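Chores project: where we've got to
Mar 25, 2025

Hi Delia,

You asked for the short version before the Saltau meeting, so I'll try to keep it short (you know me). The question you're paying us to answer is whether a machine can tidy up after ordinary people yet, and my answer since January has moved from "no" to "some of it, slowly, if you don't mind picking things up off the floor".

We've now got 588 recorded goes at desk clearing, 198 of them done since my last report. I'd hoped for more, but we lost a good while to the fingers on the Lundik gripper, which kept working loose at the screws. Olivares sent us replacements and they've been fine so far — touch wood!

Drinks are still the best part. Bottles and mugs are things people leave lying about everywhere, and an upright bottle is a lovely thing to grab. Soft toys I'm less cheerful about. They squash, they flop over, and the software still can't make up its mind where one begins.

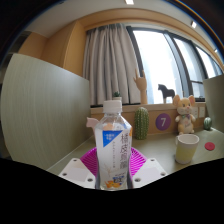
Bottle pick-up on one of the window desks, with the fingers closed low on the label.

We've stuck with desks that look lived in, because a bare table tells you very little about anybody's home or office. Daylight is a nuisance, mind. A bright window behind the desk throws the software off more than clutter does, and clear plastic suffers worst. Dandov think they can sort that at their end, and I've said I'll believe it when I see it.

Laundry hasn't started. I know it was in the plan for this quarter, and I'd sooner own up now than fudge it. Could we push it back and use the time on mugs with handles?

On money, we're inside the budget, but I would like another 18 hours with the gripper and 50 more everyday objects to practise on. I'll send the list over once I've argued with Lundik about delivery.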